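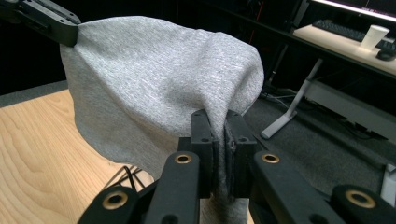

Lestum, the online survival game developed by Nurkard, will change how it calculates clothing, warmth and carry weight in update 3.2, the studio said in patch notes posted Friday, February 3, 2023. The update replaces the fixed garment models in use since launch with simulated cloth, and it changes several values that players have built their loadouts on. Under the old system a sweatshirt had one shape when worn and one when dropped. Under the new one, a piece of knit fabric held at two points is meant to sag between them, fold on the diagonal and bunch into a narrow twist where it is gripped, much as the light gray cloth in the photo does. The simulation runs on the player's own machine. The server stores only the item's state and the points where it is attached. 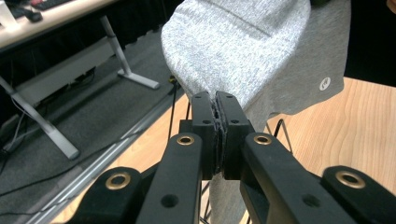
The split between client and server matters for trading. Lead systems programmer Subbarao Shenoy wrote in the notes that cloth shape will have no effect on hit detection, item ownership or inventory size. Two players standing next to each other may see the same coat folded differently, and the studio considers this acceptable. What both clients must agree on is the garment's wetness, its wear value and whether it is equipped. Those three fields are still checked by the server on every zone change.

Warmth is handled separately. Until now each garment added a flat number to the character's insulation score. From 3.2 on, layers are counted from the skin outward, and each layer after the second gives a smaller return. A character in a shirt, sweatshirt and coat will be slightly colder than before. A character wearing five stacked shirts, a common early build because shirts are cheap to craft, will be much colder. Wet layers pass part of their penalty to the layer directly under them.

Carry weight is also affected. Soaked cloth will weigh more, up to a cap that depends on the material. Wool has the highest cap and treated canvas the lowest. Items inside a closed pack are treated as dry unless the character swims. Drying racks will work at the same speed as before, but a rack placed indoors with no fire lit will no longer dry anything.

The update reworks item 2542, the patched hood, which had been usable in both the head and neck slots owing to an old database error. It will be limited to the head slot. Characters wearing two hoods when they log in after the update will find the second one in their storage chest. If the chest is full, the hood goes to the overflow tab and stays there until it is collected.

Hardware requirements rise a little. The minimum specification keeps the same processor but asks for a graphics card with more video memory. On machines that do not meet it, the game will fall back to the old fixed models, and a new setting called "Static garments" lets anyone choose those models by hand. Warmth and weight rules are identical in both modes. Producer Vira Romaniuk wrote that the fallback will be kept for the life of the current engine version.

Modders have a separate set of changes to deal with. Garment mods built for 3.1 will load, but they will be shown as static items until their authors add an attachment file. A converter is included in the updated mod tools and generates a basic file with attachment points at the collar, cuffs and hem. Capes, scarves and anything with a loose end have to be set up by hand. The tools are available now on the test branch, and a short reference sheet for the file format is in the same folder.

The simulation code is licensed from Fikbridge, a middleware company that had previously supplied Nurkard with its rope and sail physics. Sails on player boats already use an earlier version of the same solver and will be moved to the new one in the same patch. Boat speed is not expected to change. Xiaoyan Jiang, who maintains the boat code, listed one known problem on the test branch: a furled sail may briefly open when a boat crosses a server border. The sail closes again once the zone has loaded, and no thrust is applied during that time.

Console versions will get the warmth and weight changes on the same day as the PC version. Simulated cloth on consoles will follow in a later patch for which the studio has given no date.

The test branch is open to all owners of the PC game. Characters can be copied to it once, and progress made there will be deleted when testing ends. Live servers are due to be updated in March, starting with the Chong region server and followed by the remaining regions over 2 days. Each server will be offline during its own update. Crafting queues and crop timers will be paused for the outage, but food decay will not.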